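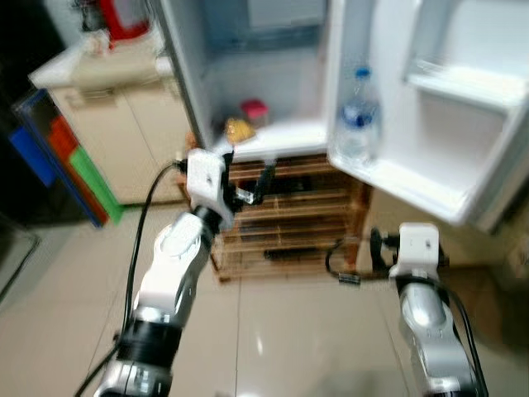 Putting the shopping away: are we there yet?

Home Robots board > Kitchen jobs

carysm
Right, I'm going to stick my neck out. I think fridge work is the next household chore to fall, and I'm properly excited about it! Two arms, a door that swings right, a water bottle with a blue cap in the door bin, a couple of small things at the back of the main shelf. Five years ago I'd have laughed at anyone who suggested it. Who else thinks we'll have this at home before long?

griffiths_f
Define "this". Opening a fridge, or doing the fridge? My mum does the fridge. She sniffs the milk, shuffles the leftovers forward and knows which yoghurt is mine.

carysm
Opening, fetching, putting back, closing. I'll leave sniffing for version 2 :)

Ilango S
The bottle is the easy bit. It's upright, it's at the front and it's standing on its own. I'd worry much more about the packet next to the red-lidded tub. Soft packets fold up when you pinch them, and they're right at the back, so the whole arm has to go in under the top compartment without clouting it.

rchacko
Agree with Ilango on packets. We tried a bagging job at Sosden in August, one arm, 32 pouches a tray. Boxes went in beautifully. Pouches were a nightmare until we changed to softer fingertips, and then it was lovely to watch. It still dropped 8 on a bad tray.

griffiths_f
8 out of 32 is a quarter of my dinner on the floor.

rchacko
On a bad tray! Good ones had none. And that was a first attempt by three people who'd mostly worked on conveyors.

K Gowda
Has anyone had luck with door seals? Mine grips hard for the first bit and then lets go all at once, so the arm flings the door. I've slowed the pull right down and a single fridge opening now takes almost 30 seconds. My daughter times it and cheers.

Ilango S
Pull from the edge furthest from the hinge and let the wrist go slack as soon as the seal gives. Worked for me on the old Natent fridge.

K Gowda
Will try tonight, thanks!

griffiths_f
Still say a nearly empty fridge is cheating. Show me one the day after Christmas.

carysm
Ha, fair. But you learn to drive in a car park first, don't you? Next on my list is a full door shelf, jars and all. I'll post how it goes, breakages included.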